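Conerton Workshop > Bench notes > Kits under review > Histunska two-arm drinks kit

Last updated: Saturday, late afternoon

Entry 5, April. Written by Higinio, with corrections from Dayana where I marked them (DB).

We have the Histunska kit on loan until the end of the month and then we must say to Erdale if we recommend it or not. The offer is 2,818 for the two arms, the wrist cameras, the head camera and the software which they call Pal. The table, the paper and all the bar tools we bring ourselves. I write this entry mostly so that the next person does not repeat my mistakes with the layout.

First the tape. The Pal guide asks for a grid on the work surface, so that the person who sets the table can put each object back in the same cell after a run. The guide says "contrasting tape" and nothing more. We took blue painter's tape over brown, because it was in the drawer. The software does not read the lines, they are only for us. I asked Histunska twice to be sure about this point, and the answer was the same both times.
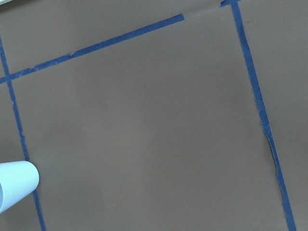

Wrist camera view, one cell of the grid, nothing placed in it. Note the right-hand strip.

The tape is the weak part of my setup. In one place the edge has lifted and it makes a dark crease, and the long strip has a small notch in it. For the position of a cup this is not important. But I do not like a raised edge where a gripper comes low, so I will replace that strip before the next session and press it down with the roller. DB: also cut the new piece long enough to reach the next line, the long one stops too early.

Second, the layout. I followed the guide for the bar task, with small changes. The idea is that the tools which the left arm needs are on the left, and the fruit and the board are on the right. The glass goes on the tray at the far side, the ice and the scoop to the right of it. In my first plan I had the ice in the middle and the arms had to pass one over the other, with many stops from the collision check. Dayana moved it and the stops became much fewer. I should have asked her earlier.

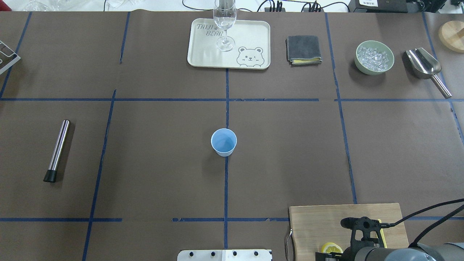

The paper cup is the object which gave me the most doubt when I made the list. It has very little weight and the gripper force in Pal has only three steps. At the lowest step the cup keeps its shape but it can slip, at the middle step it becomes oval. We tried a coin under the cup, then a second cup inside the first. The second cup is better, and I left a note about it in the box with the spare fingers. Histunska says that a finer force setting is planned but they give no date, so in the review I will write it as missing.

I logged 124 runs for the bar task until now. I do not give here a success rate, because in the first days I changed the layout too often and the numbers can not be compared. From Monday's layout on, the runs are in the sheet with the green tab. One session, with the resets, takes me around 304 minutes, and most of this is me putting things back in their cells. The kit does not help with this part at all. The sales page speaks about "continuous operation" and I think Erdale should read this with care.
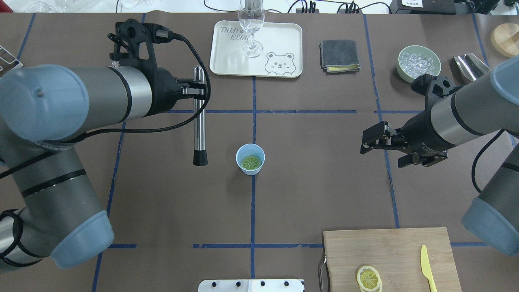 The handling of long tools is where the kit is stronger than I expected. Our old single arm could take a bar by the middle but the tip always turned a little, and after some tries we tied a rubber band on everything. With this gripper I stopped using the band. The muddler hangs vertical from the left gripper with the black rubber tip down, and the right arm can wait on its own side with open fingers. For the pressing we put the lime slice in the cup first, so the task starts from there. The angle is set in Pal with a slider, and one must remember to save it, because the restart puts back the default. I lost a morning with this. DB: it is on page two of the guide, in a gray box.

Some other remarks for the review, in no special order:

- The cable on the left arm makes a big loop near the gripper. It did not catch on anything until now, but I would like one more clip. I will ask for the price.
- The plastic knife is fine for the board task. I do not want a metal one on this table while we still test the limits.
- The emergency stop works as it should. We test it each time before the first run, please continue this.
- Fan noise is acceptable. You can have a conversation next to it.
- The guide in English has mistakes in the calibration chapter. Step 6 should come before step 5. I sent them the correction.

Question still open: does the service contract include new finger pads, or only the arms? The text can be read in both ways. Dayana will call them. If the pads are not included, I would ask Erdale to wait with the signature.

To do: new strip on the right side, second clip, save the slider value under our own name, copy the sheet to the shared folder.

Contact: Higinio Bermúdez or Dayana Bañuelos, Conerton Workshop | © Conerton Workshop | Back to top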